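Home | Forums | Kitchen and Table | Water and Drinks | Search | Log in

Cold brew tea: overnight in the fridge or a few hours on the worktop?

sbaysal
Hello all. I have made hot tea all my life, as my mother and her mother did, and only this April I began with cold brew. My question is simple. I put 6 grams of green leaves in a bottle with almost a litre of tap water (982 ml if I fill it to the line, I weighed it) and leave it in the fridge for the night. The taste is soft but a little thin. My neighbour tells me to leave it on the worktop instead, for a shorter time. Who is right? I use the loose green from Betetti, the one in the paper bag.
Şengül Baysal

kettle_off
Your neighbour. Room temperature gives you much more flavour. Two hours, strain, then chill. I have done it this way for years and never been ill.

Marrowfat
I would not advise that. Leaves are a farm product and they have not been cooked. With boiling water you kill most things, with cool water you do not. Fridge from the start, please. If it is thin, use more leaf.

kettle_off
Two hours is nothing. People leave a salad out longer than that at every summer party.

Marrowfat
And some of them are sorry afterwards. It costs nothing to put a bottle in the fridge.

E. Lobo
I am also not English, so excuse me if I write something strangely. I think you both forget the water. I lived in two flats in the same town, and the same tea was quite different, because in the second one the water was very hard. Hard water makes green tea flat and a bit dull in colour. I bought a Briklow filter jug and the thin taste went away with the same amount of leaf. Before you change the time, try one bottle with filtered water and one without.
Eduardo

sbaysal
Thank you, Eduardo, I had not thought of it. Our water is indeed hard, the kettle is white inside after a month. I do not have a filter jug, but I can buy a bottle of soft water from the shop for a test.

pim_in_the_loft
Filter jugs are a waste of money if you ask me. Get a better tea. Betetti green is mostly broken leaf and it goes stale quickly once the bag is open. Yap do a whole leaf that stands up to cold water far better, and it comes in a tin.

E. Lobo
I do not agree that it is a waste, but I agree about the tin. The paper bag is not good. I put mine in a glass jar with a rubber ring, in the cupboard and away from the spices — once I kept it near the cumin and I had cumin tea for two weeks.

kettle_off
Ha, sounds better than hard water tea.

sbaysal
I made the test. Both bottles had 6 grams and the same night in the fridge. The soft water one was clearly sweeter, and my husband found the same without knowing which was which. Then I made a third with 8 grams in tap water, as Marrowfat said, and it was stronger but also a little bitter at the end. So for me the water matters more than the leaf. I have not tried the worktop method, I am sorry, kettle_off.

Marrowfat
Good test. Did you strain it in the morning or leave the leaves in? Mine always turns bitter if I forget them until lunch.

sbaysal
I left them until lunch! Tomorrow I will strain at breakfast and write again. One more question — do you drink it from glass? I find that a thin glass warms too quickly in the hand.

pim_in_the_loft
Glass, always. Plastic holds on to smells. I had a Ludetti beaker that tasted of orange squash until the day I threw it out.

E. Lobo
For tasting, glass. For every day I do not mind plastic, if it is washed soon after. Mine is small, so I pour little and the rest stays cold in the bottle. 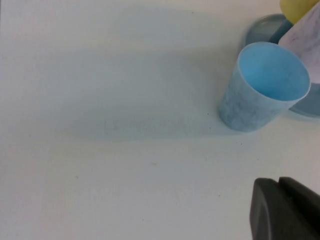

Light blue plastic cup, the everyday one. — Eduardo

Contact us | Forum rules | © Kitchen and Table Forums | Back to top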